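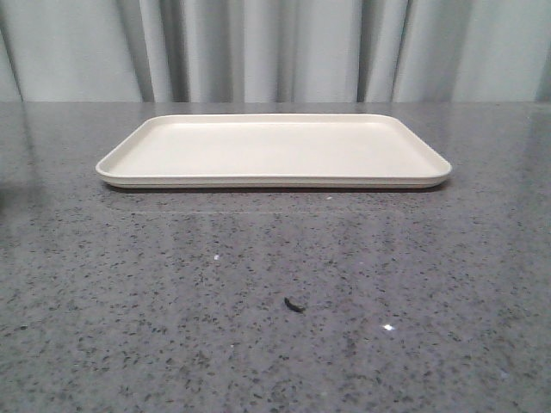 *Plateau crème vide, sur le plan de travail moucheté gris.*

# Commande vocale Utside : réveil intempestif autoradio allumé

**fnistor_60** - 21 h 40

Bonjour. Assistant vocal Utside monté en usine, micrologiciel 334. Depuis la mise à jour de décembre, le mot d'activation se déclenche tout seul dès que la radio parlée dépasse un certain volume. Avec de la musique, rien. J'ai déjà refait l'apprentissage de la voix, vidé le cache et débranché la batterie dix minutes. Aucun changement.

Floarea Nistor

**Vasiliu** - 21 h 58

Quelle sensibilité dans le menu Micro ? La 334 la remet à « élevée » sans prévenir. En 294, le réglage était conservé.

**fnistor_60** - 22 h 05

Elle était bien sur « élevée ». Passée à « moyenne » : moins de déclenchements, mais il faut répéter une commande sur deux au-dessus de 60 km/h.

**Flornero** - 22 h 17

Revenez en 294, le problème est réglé en une demi-heure. Fichier sur clé USB en FAT32, contact mis, moteur coupé.

**rmacaraeg** - 22 h 31

> Revenez en 294

Pas d'accord. Le retour arrière efface l'appairage du module télématique, et il faut ensuite passer en concession pour le réactiver. La cause est l'annulation d'écho : le signal de référence est pris avant l'égaliseur. Si les médiums sont relevés, la soustraction est mauvaise et le micro entend la radio comme un passager. Remettre l'égaliseur à plat, couper la compensation de vitesse, refaire un essai.

Reynaldo Macaraeg

**Flornero** - 22 h 44

J'ai fait le retour arrière deux fois sans perdre l'appairage. Ça dépend du module.

**rmacaraeg** - 22 h 52

Ancien module, oui. Sur le nouveau, non. La référence est dans Système > Matériel. À vérifier avant de toucher à quoi que ce soit.

**fnistor_60** - 23 h 20

Nouveau module, donc je reste en 334. Égaliseur remis à plat (j'avais +4 à 1000 Hz), sensibilité « élevée » : un seul déclenchement entre la maison et Nastimholm, contre un toutes les deux minutes avant. Le son est nettement plus terne.

**Vasiliu** - 23 h 26

Essayez +1 à 1000 Hz, chez moi ça passe. Et envoyez le journal d'erreurs au support, avec la version et la référence du module.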